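Perano (film series)

Perano is a series of supernatural horror films set in the lakeside town of the same name. It consists of four feature films and one television special. The series was produced by Stanirden, which also handled home release, and was written for the most part by Máté Simon, who directed the first and third films.

Contents
1 Premise
2 Production
3 Films
4 Music and sound
5 Reception
6 Home release

Premise

The films share a setting and a small number of characters but do not follow a single plot. Each begins with a newcomer taking a lease on a property in Perano, and each ends with the lease passing to someone else. The entity responsible for the deaths is called the Lodger in the scripts. It is never named in dialogue in the first film, and is heard but not shown until the last 11 minutes.

The rules governing the Lodger change between entries. In the first film it cannot leave a building while a tenant is alive. The second drops this condition without comment, and the third restores it in altered form: the Lodger may leave, but only in the company of the person who signed the lease.

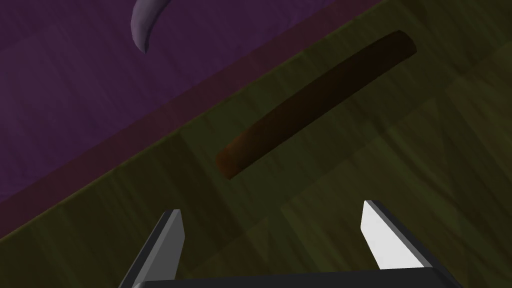
Máté Simon has said that the rule was dropped from the second film because the script had been bought from another project and there was no time to rewrite the middle. He regarded the third film as the proper sequel to the first, and advised viewers to watch the two together.

Production

The first film was shot in 14 days on a single interior set, with exteriors added later. The script ran to 42 pages, short for a feature, and several long scenes without dialogue were worked out during rehearsal. The set was kept in storage and used again for the second film, with the staircase moved to the opposite wall. This accounts for the differing layouts of the house, which are not explained in the story.

Stanirden approved the second film before the first had finished its cinema run. A different director was hired, the shooting period was longer, and most of the effects work was carried out in post-production. The third film returned to effects made on set. The fourth was filmed back to back with the television special and shares much of its cast.

Films

Perano (first film). A translator rents the upper floor of a boarding house and finds that the previous tenant's post is still being answered. The film has few on-screen deaths and most of its running time is spent on the search for the former tenant.

Perano: The Second Lease. A family of four takes over the whole building. The tone is closer to that of a slasher film, and the Lodger is given a physical form played by a stunt performer.

Perano: Hiditz. The story moves to Hiditz, a village across the lake, where the translator from the first film is now living. It is the only entry in which the same lead character appears twice.

Perano: Vacant. A prequel covering the construction of the boarding house. It contradicts the third film on the date of the first death.

The television special, Cù, runs for under an hour and concerns a dog that refuses to enter the building. It was broadcast in October and is not numbered as part of the main series.

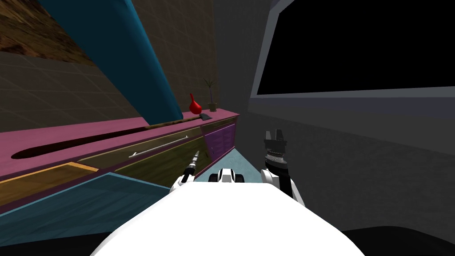 Computer-rendered interior with two robot arms and a long cabinet.

Music and sound

The score of the first film uses a small string group and a prepared piano. The main theme is a descending phrase of five notes, which is heard in full only over the closing credits. Later films quote the phrase more often, and The Second Lease opens with it.

The voice of the Lodger was made by recording speech through a closed door and playing it back at reduced speed. The same recordings were used in all four films.

Reception

The first film opened on a limited number of screens and widened to 784 at the height of its run. Reviews were mixed to favourable, with praise for the sound design and criticism of the pace. The Second Lease earned more and was reviewed less well. Critics generally treated Hiditz as a return to form, although its box office was the lowest of the first three.

Vacant was released mainly through streaming services. Reviewers disagreed on whether a prequel was needed, and several noted that the origin of the Lodger had been more effective when left unstated.

Home release

All four films have been issued on disc, singly and as a set. The set includes Cù and a longer cut of the first film, in which the search for the former tenant is extended and one death is removed. The commentary on Hiditz was recorded for the single disc and does not appear in the set.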